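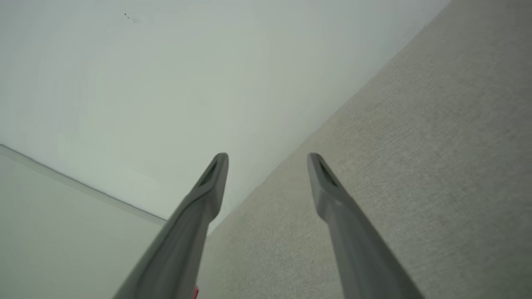
Figure 1. Gray fingers, tips apart.

Section 7: Hanging a framed painting on the Barros rail

1. Lay the painting face down on clean, padded cloth.
2. Fit 2 D-rings to the frame, one on each side, a third of the way down from the top edge.
3. Run the wire between the rings with a little slack. Wrap each end back on itself.
4. Slide both hooks onto the rail and set them 30 cm apart — closer for small panels.
5. Lift the painting by its sides and lower the wire onto the hooks.
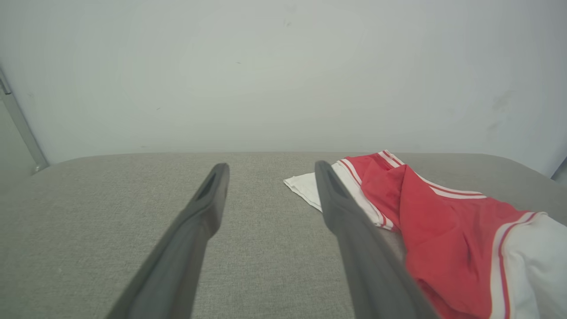
Figure 2. Woven gray upholstery, light warm tone.

Note: Unvarnished oils mark easily. Wear cotton gloves.

Caution: Do not hang works on paper in direct sunlight or above a heater.

6. Check the top edge with a level and adjust the hooks.
7. Tighten the locking screws until almost flush with the rail.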